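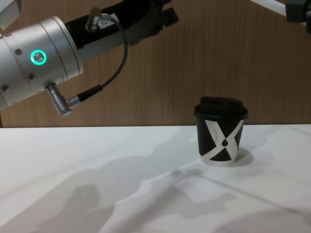

How long should a household keep its papers?

Six years is a sensible rule for most bills, bank statements and letters about money, while deeds, wills and certificates of birth or marriage should be kept for good.

The question is one that the Ikthorpe Record Office hears often. Its public desk opened to give help with local history, but many callers now arrive with a carrier bag of envelopes and a more practical worry. A parent has moved to a smaller home, or a spare room is needed, and a lifetime of paper must be dealt with before the end of the month.

Bríd Keogh has managed the desk for much of the past decade. Her first advice is to sort by kind before reading anything. "People open a letter, and an hour later they are still holding it," she says. "Make the piles first. The reading can be done in the evening."

The office suggests four piles: property, money, health and family. Anything that fits none of them goes into a fifth, which is left alone until the others are finished. Staples and rubber bands should come off at this stage, as both mark paper badly with age. Plastic sleeves are best avoided unless they are sold for archive use.

What the family pile holds

The fifth pile usually shrinks. The family pile tends to grow, and it is here that the record office takes an interest of its own. In July it completed the listing of the McGrath papers, a gift of 1,911 items from a house on the edge of the town. There were 248 letters among them, and also seed orders, school reports, a run of coal receipts and the minutes of a tennis club that no longer exists.

Pádraig Kavanagh, who listed the collection, found the receipts more useful than the letters. They give prices, street names and the names of traders who appear in no directory. The letters, by contrast, are mostly undated and often signed with a single initial.

Readers who wish to leave papers to a local archive are asked to write first, with a short note of what is held and how much space it fills. An archive may decline printed books, newspapers and copies of records that it already holds – this is no judgement on their worth to the family.
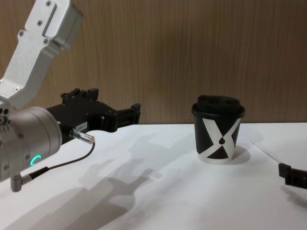

Storage at home

A cupboard on an inside wall is the best place for papers that are to be kept. Lofts grow too hot in summer, and garages are seldom dry. Boxes should stand off the floor and should not be packed so tightly that a folder has to be pulled out by force.

Labels are best written in pencil, on the folder itself. Photographs should carry names on the back, written lightly near the edge, with the place if it is known. Jordan Fothergill, who advises the office on the care of paper, recommends that one other member of the household be told where the will and the deeds are kept.

Papers that are no longer needed should be shredded if they show an account number or a signature. The record office does not offer a shredding service, but its desk can supply a printed list of how long each common type of document should be kept.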